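**Destar presenta su nueva línea de toallas blancas de tejido gofrado y una guía de plegado para alojamientos**

*La colección se distribuirá desde junio a través de Robles y llega acompañada de un método común de doblado en panel largo*

Destar, empresa dedicada al textil de baño para hostelería y residencias, anuncia la incorporación a su catálogo de una línea de toallas blancas de tejido gofrado, destinada a hoteles, apartamentos turísticos, balnearios y centros residenciales. La distribución comenzará en junio y correrá a cargo de Robles, que ya suministra la lencería de cama de la compañía a sus clientes habituales.

La nueva línea recibe el nombre comercial de Bruvham y se ofrece en tres medidas: lavabo, ducha y baño. Las tres comparten tejido, color y acabado de los bordes, de modo que un mismo establecimiento puede reponer cualquiera de las piezas sin alterar el conjunto. La referencia de la toalla de lavabo es la 2121 y la de la toalla de ducha, la 2516. La toalla de baño se servirá bajo la referencia 764.

Junto con la colección, Destar publica una guía de plegado en español que se entregará sin coste con el primer pedido. El documento tiene 37 páginas y recoge el procedimiento que la empresa recomienda para extender, alisar, doblar y apilar cada una de las medidas, así como las indicaciones de almacenamiento en estantería y en carro de planta.

**Un tejido con relieve**

El tejido gofrado se distingue del rizo convencional por su superficie en relieve, formada por celdillas. Para el personal de lavandería presenta, además, una particularidad conocida: el dibujo se deforma a la vista cuando la pieza no está bien estirada, y cualquier tensión desigual se aprecia en las líneas del tejido antes que en el contorno. Por ese motivo, la guía dedica su primer capítulo a la preparación de la pieza sobre la mesa, con anterioridad a cualquier doblez.

El procedimiento parte de una superficie lisa y despejada de otras prendas. La toalla se coloca a lo largo, con uno de los extremos cortos orientado hacia la persona que dobla. A continuación se alisa desde el centro hacia los lados, se localiza el dobladillo y se comprueba que las costuras no queden torcidas. Solo entonces se levanta el borde y se inicia el primer pliegue.

«El error más frecuente que encontramos en las visitas a clientes es doblar con prisa una pieza que todavía no está asentada sobre la mesa», declara Trevor Friesen, responsable de producto de Destar. «El gofrado conserva la marca de un pliegue mal hecho y obliga a desplegar la toalla entera. Los segundos que se dedican a alisarla se recuperan con creces en la estantería».

**El panel largo como formato de referencia**

La guía propone el panel largo como formato básico para las tres medidas. Se trata de un pliegue longitudinal que deja la toalla convertida en una banda rectangular, con los bordes laterales recogidos, y que admite después dos terminaciones: el colgado directo en barra o el doblado transversal para formar la pila. Destar ha optado por este formato tras revisar las costumbres de plegado de sus clientes, muy diversas entre sí, y constatar que la mayor parte de ellas puede resolverse a partir de un mismo primer paso.

El documento insiste en el manejo de los extremos. Al formar el panel, la zona próxima a la esquina tiende a arrugarse en el momento en que se levanta la tela, y conviene acompañar el movimiento con las dos manos, una a cada lado del punto de agarre. La arruga se corrige con el pliegue todavía abierto. Una vez cerrado, la corrección exige repetir la operación desde el alisado.
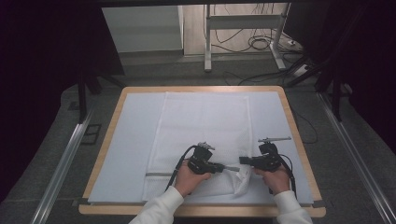
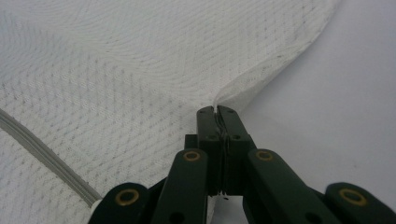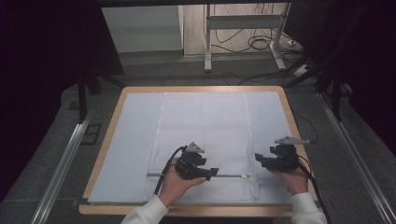
*Tejido blanco con relieve. En la primera imagen, la zona inferior derecha de la toalla, levantada y doblada; en la segunda, detalle de la trama en forma de rombos; en la tercera, la toalla plegada en un panel alargado sobre la mesa.*

**Indicaciones para la mesa de trabajo**

Uno de los apartados que más consultas ha generado entre los distribuidores es el relativo a la mesa. Destar no exige un mobiliario específico, pero recomienda que el tablero permita extender la pieza en toda su longitud y que la superficie no presente astillas, juntas abiertas ni restos de adhesivo en los que pueda engancharse el relieve del tejido. Cuando el tablero sea de madera, la guía aconseja cubrirlo con una lámina lisa de tono claro, fácil de limpiar y de retirar al término de la jornada.

La cubierta debe dejar a la vista el canto de la mesa, que sirve de línea de apoyo para alinear la toalla. En los establecimientos donde varias personas comparten el puesto, se recomienda fijar de antemano la orientación de la pieza y mantenerla durante todo el turno. La guía incluye una ficha separable con este y otros acuerdos de puesto, pensada para colocarse en la pared.

La iluminación recibe también una mención expresa. Una luz uniforme y difusa evita los brillos sobre el blanco, aunque suaviza el relieve y puede dificultar la detección de hilos sueltos. Destar recomienda completar la revisión visual con una pasada de la mano por el tejido, en el sentido del largo de la toalla.

**Lavado, secado y reposición**

Las tres referencias se entregan listas para su primer lavado, que debe realizarse antes de la puesta en servicio. La empresa desaconseja el uso de suavizante en los ciclos iniciales y recomienda retirar las piezas de la secadora en cuanto finalice el programa, para trasladarlas sin demora a la mesa de plegado. Las instrucciones completas figuran en la etiqueta de cada toalla y en el capítulo cuarto de la guía.

En cuanto a la reposición, Robles mantendrá existencias permanentes de las tres medidas. Los pedidos podrán combinarse por cajas completas o por lotes mixtos — esta segunda modalidad queda reservada a alojamientos de pequeño tamaño y a las casas rurales con contrato en vigor. Los plazos de entrega serán los habituales del distribuidor.

**Sesiones de formación para clientes**

Con motivo del lanzamiento, Destar ofrecerá sesiones presenciales de plegado dirigidas a gobernantas, personal de lavandería y responsables de compras. Las sesiones tendrán lugar cada miércoles de junio, a las diez de la mañana, en la sala de demostraciones de Orkix, firma especializada en equipamiento para lavandería que colabora con Destar en la difusión de la guía. La inscripción es gratuita y se tramitará a través del comercial asignado a cada cliente.

El programa comprende una parte práctica, en la que los asistentes trabajarán con las tres medidas de la colección, y un turno de consultas sobre almacenamiento y conservación. Cada participante recibirá un ejemplar impreso de la guía. Los establecimientos que no puedan desplazarse podrán solicitar una visita técnica, sujeta a disponibilidad.

«Queremos que quien abre una caja de Bruvham sepa desde el primer día cómo debe quedar la toalla en la estantería», añade Trevor Friesen. «La guía se ha redactado para las personas que doblan, y por eso hemos procurado que pueda consultarse de pie, junto a la mesa».

**Disponibilidad**

Las toallas Bruvham podrán solicitarse a partir de junio en la red comercial de Robles. Los clientes con pedidos de lencería pendientes de servir podrán añadir las nuevas referencias al mismo envío, siempre que lo comuniquen antes de la preparación de la mercancía. Las muestras de tejido se facilitarán previa petición, con un máximo de una pieza por medida y establecimiento.

**Acerca de Destar**

Destar diseña y comercializa textil de baño y lencería de cama para hostelería, residencias y alojamientos turísticos. Su catálogo incluye toallas, alfombrines, albornoces y juegos de cama, con servicio de reposición por referencia.

**Contacto para medios**

Departamento de Comunicación de Destar
A la atención de Trevor Friesen, responsable de producto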